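# Open day at the Stosevano hair workshop

I went to the August open day at Stosevano, the hair accessory maker on the old canal road. They do combs, barrettes, braid cuffs and headbands, mostly for bridal shops and salons. I have used their pins for years and wanted to see where they come from.

Doors opened at 9 a.m. and there was already a line. Groups were capped at 27, which was about the most the hallway could take. Our guide was Tipene McPhee, who runs the finishing room. He talks fast, so stand near the front if you go.

The first stop was the cutting room. Combs start as flat sheets, and a saw takes out the gaps between the teeth one at a time. A good comb gets its teeth rounded off afterward so they don't scratch the scalp or snag. Tipene passed around one comb before rounding and one after, and the difference was easy to feel. The unrounded one pulled at my hair on the first stroke.

Next door is where they bend pins. The machine makes 2,000 an hour when it is running well. It was stopped for a wire change when we came through, so we only saw the last tray. The wavy leg on a pin goes toward the head, by the way. I had been putting them in the other way up since high school.

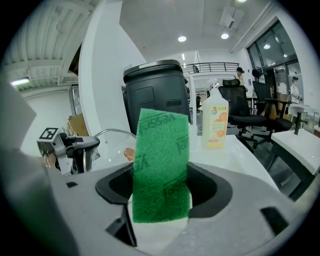
The polishing took longer than I expected. Each comb goes through three rounds, and the last one is done by hand on a cloth wheel. Tortoiseshell patterns show every mark, so those get extra time. The plain black ones move through faster and cost less for that reason.

Upstairs they had set up a salon corner with four chairs. A stylist from Kaufmann was doing braids on anyone who signed up. I got a crown braid with a small metal cuff on each side. It took 30 minutes and stayed in until I went to bed, on fairly slippery hair. She used a light paste called Jista on the sections before braiding and no spray at all. She also braided on second-day hair wherever she could and sent one woman with freshly washed hair to the back of the list so it could dry all the way.

There was a short talk on glitter after that. The loose kind gets everywhere, and most of us knew that already. The gel from Tokska was better. You put it on the part line with a flat brush and leave it alone until it sets. Removing it means conditioner first, then a comb, then shampoo.

The shop was at the end of the tour. Seconds were in baskets by the register, most with small color flaws. I spent around 40 dollars on two barrettes, a wide-tooth comb and a pack of cuffs. Gift boxes were extra and I skipped them.

A few notes if you want to go:

- Sign up for the braiding table before the tour starts. It was full by 10.
- The cutting room is loud. Ear plugs are in a bowl by the door.
- Parking is on the gravel lot behind the building. The front spaces are for staff.
- No food inside, but there is a coffee cart in the yard until noon.

The next one is planned for spring, and Tipene said the dyeing room should be open by then.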